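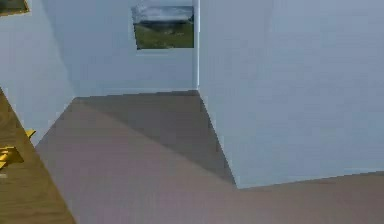

Rink program, mid-season report

For: Lenon Fund, community sport grants
From: Nidham Youth Hockey, program office
Period: start of season through January

Quick one this time, full numbers come with the spring report. Sorry for the short sections, we are in the middle of tournament prep.

Where we are

Learn-to-skate is full. 344 kids signed up against a target of 284, so we opened a second Friday session at the Varnau rink. Ice time there is later than we'd like (6:15 start) but parents took it. Waiting list closed until March.

Goalie clinic running since the fall. Small group, good coaches, same kids showing up every week. Two of them have moved up to the under-14 travel team already. We had planned to split the clinic by age and didn't, not enough nets.

Girls' team: played its first league games. Lost most of them. Won the last one before the break, in overtime, and the locker room was very loud. Roster is holding, only one player has dropped out, family moved away.

Equipment

Loaner gear is the big story. 776 items out on loan as of this report, counting skates, helmets, pads and sticks seperately. Helmets were all checked before they went out. Skates in the small sizes ran out in the second week and we bought more from Kartha, used, in decent shape. Sharpening costs went over budget because of that. We covered it from the travel line and would like your OK to leave it that way.

Still short on goalie pads for the youngest group. Have 5 sets, one needs new straps.

Problems

Compressor at Varnau went down for most of a week. Lost three practices, made up two. Third one will not be made up unless the rink gives us a morning slot, we have asked.

Bus to away games costs more than quoted. Fuel surcharge. Parents are carpooling to the closer rinks, we keep the bus for the long trips only.

Coach training: the winter course was full when we went to book. Our two assistants are on the list for the next one. They are skating with a certified coach on the ice untill then, as the grant terms require.

Next

House league playoffs. Gear return day right after, with a deposit refund this year so we get more of the skates back. Survey to parents goes out the same week.

Need from you: the OK on the sharpening money, and a date for the rink visit. Any practice night works except Friday, too crowded to talk.

Receipts and the budget sheet are going in a separate email.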